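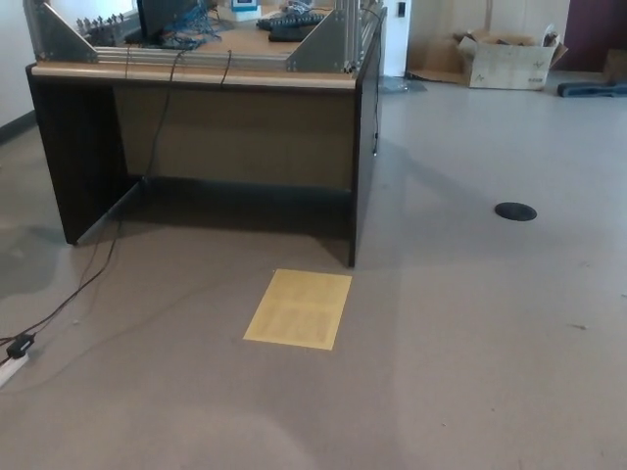

The league sent around its new concussion protocol this week, and I would like to congratulate everyone involved on the font. It is a lovely font. The document runs to 31 pages, and if you read all of them, as I did on a Saturday with decent weather outside, you will learn that a player who takes a blow to the head must be examined by a doctor who does not work for his team. This is a fine rule. It was also a fine rule when they announced it the last time.

The part that changed is on page 21. The independent doctor, who used to be picked by the league office, will now be picked from a list the clubs draw up together and pay for together. So he doesn't work for your team. He works for all of them, a little bit each, like a timeshare.

I have been watching this league since my knees were good, and I have nothing against doctors. I do have something against the idea that you can ask a man to walk onto the field in front of a full house, take the home side's best midfielder by the elbow and lead him off, when the people who renew his contract are sitting up there in the heated seats. Maybe he does it anyway. Plenty would. But you don't write rules for the ones who'd do it anyway.

Take last October, Berkov against Nalia. Stelios Alexiou went up for a header, came down on the back of his skull, and spent a while looking at the scoreboard as though it were written in some language he'd had a semester of. The protocol, the old one, the one with teeth, called for a full exam in the locker room. He was back on in 3 minutes. I've waited longer than that for toast. Berkov said afterward that the exam had been "completed efficiently," and the league said it was satisfied, and Alexiou said he didn't remember the second half but had been told he played well.

He did play well, for what it's worth. That's part of the trouble. Every fan in the building, me included, was glad to see him jog back out. We clapped. We are not innocent in this, and I'd be a fraud if I wrote a whole column about club owners and left out the 2,246 of us who paid to get in and would have booed the substitute.

Polyxeni Kyriakidis, who ran the players' union until the players stopped paying for one, has been asking for a simple fix for years: let the team make a temporary substitution while the man gets looked at, so that no coach has to choose between a brain and a back line. Other sports manage it. The league's answer is that temporary substitutions could be abused. A club might fake a head injury to rest somebody's legs! I suppose it might. I would gladly put up with a few phony headaches if it meant somebody looked properly at the real ones.

The clubs vote on Sat 20 June. Nalia is for it, Berkov is very much for it, and Politis is undecided, meaning it hasn't been asked nicely yet. It will pass. Then in the fall some kid will go down in a heap in front of the Muvik end, and a doctor will run out to him with his bag, and I'll be watching which way the doctor looks first.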